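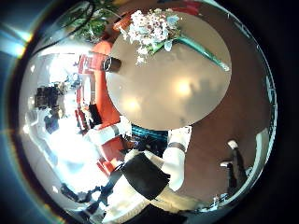 The Kitemard open afternoon was meant to show that a robot could help in a small florist's or a café. I went in June, with 16 other people and low hopes. The leaflet promised 362 handovers without a drop. We got to see rather fewer.

Siiri Peltonen, our guide, put the first stoppage down to "a brief loss of grip data". I asked what the arm does when that happens. It holds still, she said. So why had it kept closing for a moment after the alarm?

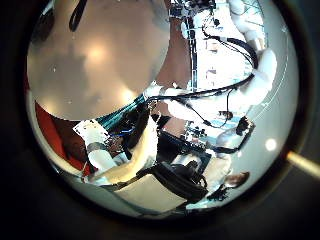
She didn't know, and to her credit she said so. Her colleague Santeri Kettunen blamed a worn connector, then a software update, and by three o'clock both. They restarted it twice. The second time the alarm never sounded at all, and that bothered me far more than the stopping – a fault you can hear is at least a fault you can step away from.
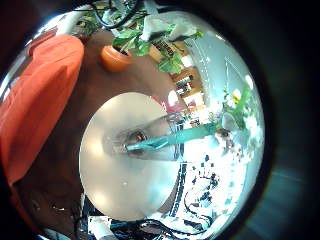

Corina Fuchs disagreed with me over coffee. The grip is too weak to hurt anyone, she said, and I was making a fuss about flowers. Maybe. I would still like to see that measured, with the alarm disconnected.

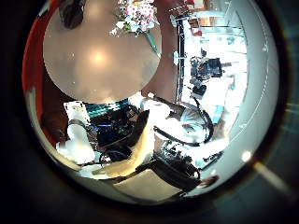 Getting there

Tram to Nieminen, then 700 metres on foot. Visits last 25 minutes; ours ran well over. Ask for the fault log. I'm still waiting for mine.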